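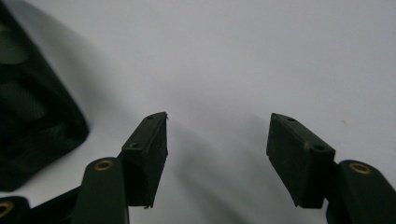
Fig. 1. Dark parts on a white surface, with soft shadows.

Drawing and Looking, Part 2: Light, Shadow and Tone
Notes for the evening group, Bomthorpe
Tutor: Elínborg Oddsson
Revised 6/23/18

What we mean by tone

Tone is how light or dark a thing looks, whatever its colour. A red jumper and a green door can have the same tone. Most beginners draw what they know about a thing (the wall is white, the coat is black) and leave out what the light is doing to it. The result looks flat.

White is seldom plain white. In Fig. 1 the surface goes from a cool pale gray near the top and right to a slightly darker gray in the lower centre. If you were painting it you would mix several grays and might use no pure white at all.

Try this at home with a sheet of paper near a window. Half close your eyes. The small details drop away and you are left with the main areas of light and dark. Draw those first.

Kinds of shadow

A form shadow is the dark side of the object itself. On a round object it comes on slowly, and on a box it changes at the corner.

A cast shadow is thrown by the object onto something else. It follows the shape of whatever it falls on, so a shadow crossing a step will bend.

The contact shadow is the thin dark line where an object touches the table. Leave it out and your cup will seem to float.

Hard and soft edges

A small light gives a hard edge. A bare bulb across the room does this, and so does the sun on a clear day. A large light gives a soft edge, such as a cloudy sky or a lamp behind a thin curtain. The edge also gets softer the further the shadow is from the thing that casts it. Look at a lamp post on a sunny pavement - the shadow is sharp at the foot and blurred at the top.

Use the side of the pencil for soft edges. Please don't rub with a finger, as the grease marks the paper and will not come out.

The tone strip

Draw a strip and divide it into 5 boxes. Leave the first as bare paper and make the last as dark as your pencil will go. Fill the middle box next, then the two that are left. Ryszard Malinowski, who took this course before me, had his students make a fresh strip at the start of every drawing, and I still ask for it.

Paper and pencils

Bring an HB, a 2B and a 6B. Paper of 300 gsm is fine for wash but more than you need for pencil. The Hedegaard pads in the cupboard can be used for practice.

Before next time

1. Make two tone strips, one in pencil and one in thinned black ink.
2. Draw an egg on white paper, lit from one side. Spend about 40 minutes on it. No outlines.
3. Draw the same egg with the lamp moved behind it.
4. Read the handout on cast shadows by Dagný Ladefoged. Skip the part on perspective, we do that in September.

Work can be left in the tray in room 124. Put your name on the back.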